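Microphone stand

A microphone stand is a support that holds a microphone at a chosen height and angle, leaving the hands of the speaker or singer free. Most stands have a base, an upright and a clip that grips the body of the microphone. Small tabletop models often use a tripod base.
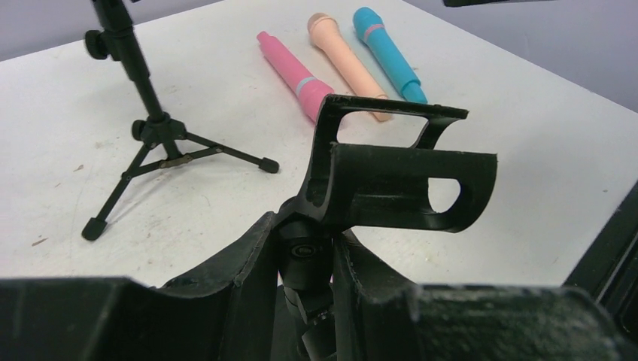 Types

Straight stands have a single upright and suit singers who stay in one spot. Boom stands add a side arm, which lets the microphone reach over a keyboard or drum. Desk stands are used for meetings and broadcasts.

Clips

Clips are sized to the handle. A clip made for a slim handle may not close over a thicker one, and added decoration such as rhinestones makes the handle wider.
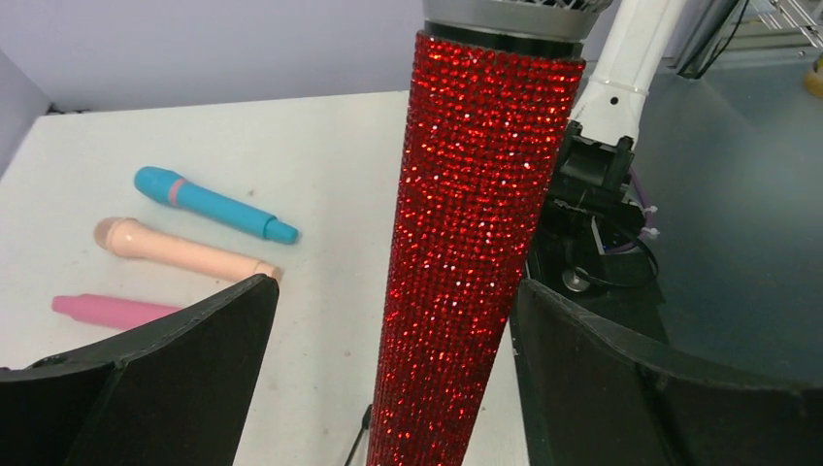

Spring clips open to fit a range of widths but can scratch a painted finish. Rubber clips hold more firmly and wear out sooner. Many clips screw onto the stand with a threaded insert, and adapters are sold for stands with a different thread.

Care

Joints should be loosened before the height is changed. Forcing a tight joint wears the washer inside and causes the arm to sag.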